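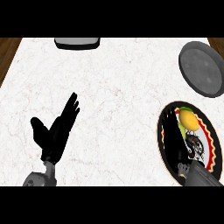 Mármore claro com veios finos, castanhos e rosados.

De onde vêm as riscas do mármore?
Texto de Viola Cirillo, para leitores dos 8 aos 12 anos

Já passaste o dedo por cima de uma risca do mármore, para sentir se ela está só pintada? Eu fazia isto em casa da minha avó, quando era pequena. A risca não se sentia com o dedo, mas também não saía com a esponja. Ela está dentro da pedra. Se cortarmos o mármore, muitas vezes encontramos a mesma risca lá no interior, a continuar o seu caminho. A estas riscas chamamos veios.

Primeiro, o mar

A história do mármore começa quase sempre debaixo de água. Em mares antigos viviam muitos animais com concha e outros seres tão pequenos que só se podem ver com o microscópio. Quando morriam, as conchas caíam no fundo. Umas ficavam inteiras, outras partiam-se em bocadinhos. Sobre elas caíam mais conchas, e depois mais ainda, durante milhões de anos.

O peso apertou tudo isto e formou-se uma rocha que se chama calcário. O calcário é feito principalmente de um mineral, a calcite. Às vezes ainda encontramos nele a forma de uma concha. É um fóssil.

Depois, o calor

A superfície da Terra é formada por placas enormes que se movem muito devagar. Quando duas placas se empurram, uma parte do calcário pode ir parar a grande profundidade. Lá em baixo está muito calor e a pressão é muito forte.

O calcário não derrete. Os seus grãos de calcite crescem e encaixam-se uns nos outros, como as peças de um puzzle, e os fósseis quase sempre desaparecem. A rocha nova é o mármore. Os geólogos dizem que é uma rocha metamórfica, palavra que vem do grego e quer dizer que mudou de forma.

E os veios?

A calcite pura é branca ou transparente. Mas no fundo do mar não caíam somente conchas. Caía também argila, areia e restos de plantas e de animais. Estes materiais misturados chamam-se impurezas, mas não penses que são sujidade! São eles que dão ao mármore muitas das suas cores:

- os minerais com ferro podem dar castanho, amarelo, rosa ou vermelho;
- a grafite, que é o mesmo material do bico do teu lápis, dá cinzento ou preto;
- um mineral chamado serpentina dá verde.

Quando a rocha é apertada e dobrada, as camadas de impurezas também se dobram e esticam. Outras vezes a rocha abre fendas, e a água que passa por elas deixa lá minerais novos. Por isso há veios largos e veios finos como um cabelo, e não existem dois pedaços de mármore iguais.

Como sai da montanha

O lugar onde se tira a pedra chama-se pedreira. Antigamente os homens metiam cunhas de madeira nas fendas e molhavam-nas. A madeira inchava e ajudava a partir a rocha. Hoje usa-se muito um fio de aço com pequenas peças de diamante, que corta a pedra enquanto a água o arrefece.

O meu vizinho Guido Piras trabalhou numa pedreira e guardava um caderno onde desenhava os veios de cada bloco que lhe parecia bonito. Tem 63 desenhos. O meu preferido parece um rio visto de avião, com todos os seus afluentes.

Uma experiência com vinagre

Pede a um adulto para fazer isto contigo. Precisas de uma pedrinha de mármore ou de calcário, de uma lupa e de vinagre. Não uses a bancada da cozinha nem o chão, porque o vinagre estraga o mármore e deixa uma mancha baça.

Põe a pedrinha num prato e deita 2 gotas de vinagre em cima. Olha com a lupa. Vês bolhinhas? São de dióxido de carbono, o mesmo gás das bebidas com gás. O ácido do vinagre reage com a calcite e solta-o. Se as bolhas são poucas, um adulto pode raspar um pouco a pedra e deitar o vinagre sobre o pó.

Pequeno dicionário

Calcite: mineral principal do calcário e do mármore.
Fóssil: resto ou marca de um ser vivo antigo, conservado na rocha.
Pedreira: lugar onde se extrai a pedra.
Veio: risca de outra cor dentro da rocha.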